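The Arm Is the Easy Part of the Budget

When a small company decides to buy its first robot arm, the discussion is mostly about the arm. Omid Akbari has planned purchases for the packing shop Jaltholm and later for its sister site in Drokport, and he says the first quotation he received had one line on it. The final list had 48.
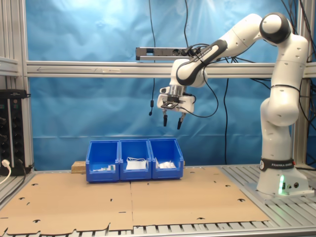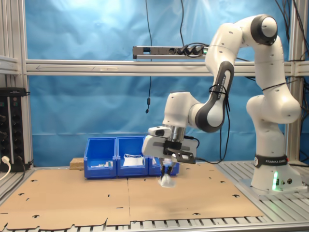
A Franka Emika arm at the bench, with three blue bins at the back and cardboard over the table.

What should a first budget include besides the arm itself?
Everything the arm stands on, holds with and works from: the table, the frame, the gripper, the cameras and their brackets, the power outlets, the bins, and the hours of the person who puts it together. Akbari also keeps a line for spare gripper fingers, which he forgot the first time.

The small things are cheap one by one, but they arrive late. In Drokport the arm was delivered in December and then waited for a bracket that cost less than a lunch. Since that time Akbari orders the cheap parts first and pays for the arm last, if the seller allows it.

He is also careful with hours. His plan for the first cell gave 162 hours for setup and testing. It took about 400. Most of the difference went to soft items, such as cloth and thin packets, which do not keep their shape and must be tried again and again. "I had calculated with boxes," he says. "Our customers do not send us only boxes."

For the next cell, named Mokatdale in the plans, he asked for two separate budgets – one for buying and one for learning. The second cannot be moved to the first, even if a better gripper appears in the catalog. The owners did not like this rule at the start. They have signed it now, and the order for the table went out on Monday, August 19, 2019.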